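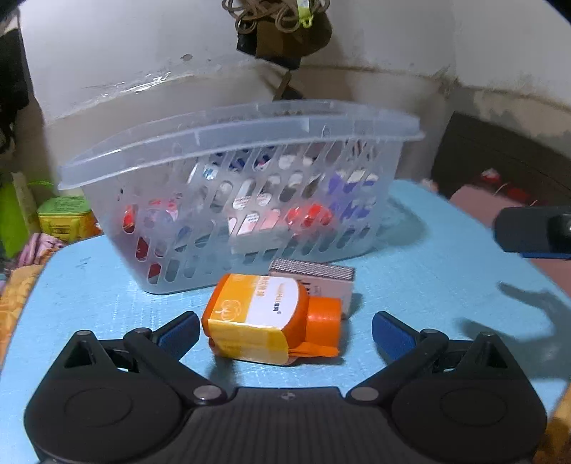
My medicine drawer got so bad last winter that I bought cough drops three times in November because I could never find the last ones. So when my editor asked who wanted to write something on the household odds and ends we all keep and never sort, my hand was up before she finished the sentence. I started the way everybody starts, by dumping everything onto the biggest flat surface in the house and feeling terrible about it. Then I went looking for a container. The one I ended up loving is a big see-through plastic basket with slanted oval slots all down its sides, and the slots are the whole point: you can catch a flash of purple wrapper or a little white box with red printing without lifting a single thing out. Outside it, for now, are the things I haven't made my mind up about, like the orange bottle with the flip cap and the small white box with the silvery diamond pattern on top. They have been on that light blue tabletop for longer than I'd like to admit.

I called Milagros Orellana, who has been sorting out other people's kitchens and bathrooms in Kalinville for years and has a wonderful way of making you feel she's seen worse. (She has. She once opened a linen closet and found a turkey baster, a passport and a wedding cake topper in the same shoebox.) Her first question was where I stand when I need a bandage.

Where I stand? At the kitchen sink, bleeding, obviously.

"Then why is the basket in the hall?" she said.

I moved the basket.

Her second piece of advice was harder for me, because I love a label maker with my whole heart. She wanted me to hold off. Live with the basket for 2 weeks, she said, and see what you reach for. Whatever has drifted to the top is your everyday stuff, and whatever has sunk to the bottom needs a date check or a different home. I grumbled and did it, and I have to say the top layer surprised me. It was nearly all snacks! Little wrapped candies, mostly, and a granola bar from a hotel in Prumdale. The vitamins I had been so proud of buying were flat on the bottom.

If you go shopping for one of these, take your time over the rim. I tried three baskets from Zeltetti, a housewares store on Ulloa Street that smells of cardboard and floor wax, and the flared rim won easily. You can hook your fingers under it and carry the whole load one-handed while you hold the phone with the other. The straight-sided one looked more elegant on the shelf and dug into my palm all the way to the register. Skip lids, too. A lid is one more thing to put down somewhere — and in my house it would be holding paper clips by Friday.

A few smaller things I picked up along the way. Stand your boxes on their edges with the printed end up, like books. Bottles that can leak go in a cup inside the basket, even the ones that swear they're closed. Keep the folded instruction sheets with their boxes, however much you want to throw them out. Anything expired goes in a bag by the door and then to the pharmacy's take-back bin, and the bag should not, as mine did, spend a month in the trunk of the car.

Milagros came by in person last week to check on me, drank two cups of coffee and picked up the orange bottle.

"In or out?" she asked.

I told her I was still thinking. She put it back down next to the basket and asked to see the hall closet.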